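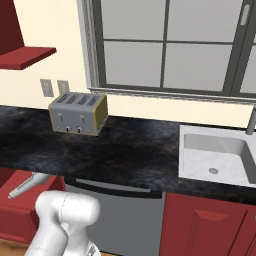
Figure 3. Simulated kitchen used in the planning sessions, with the toaster and sink on one stretch of counter.

Home | Issues | Authors | Submit
September | By Hsin-yi Choi

4.2 Dividing the breakfast station

The Tunstall site serves breakfast to 78 residents from a single staff kitchen. Before the trial, one kitchen assistant handled toast, rinsing and dishwasher loading alone from 6:30 a.m. Management at Dollen, which runs the site, proposed giving the toaster and dishwasher tasks to an arm and moving the assistant to tray service. We took the proposal to the 11 kitchen staff and worked through it in simulation before any equipment was ordered.

Each session lasted 54 minutes. Staff watched the simulated arm from several viewpoints and marked the points at which they would need to reach past it. Most marks fell on the counter between the toaster and the sink, where assistants set down plates while waiting for bread. The software, Pakari, treated this space as free. Staff treated it as theirs.

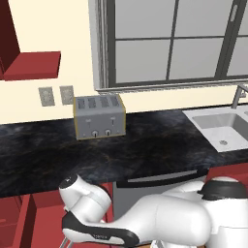
Figure 4. A second view of the same counter. The arm is in front of the lower cabinets, below the level of the toaster.

Objections to the arm itself were fewer than we had expected. The larger concern was pace. Assistants now slow the toast when the dining room is late, and they do this by ear, listening for chairs and voices through the door. Under the first schedule the arm would have run at a fixed rate, leaving the person on trays to absorb any delay. Two assistants also pointed out that toast was the only part of the shift done standing still.

The revised schedule gives the tray assistant a hold control and keeps rinsing as a human task. It saves less labor time than the original. Dollen accepted it on condition that hold times be logged, and staff agreed once the logs were limited to totals per shift. We return to the logging question in Section 5.

3 comments | 5 shares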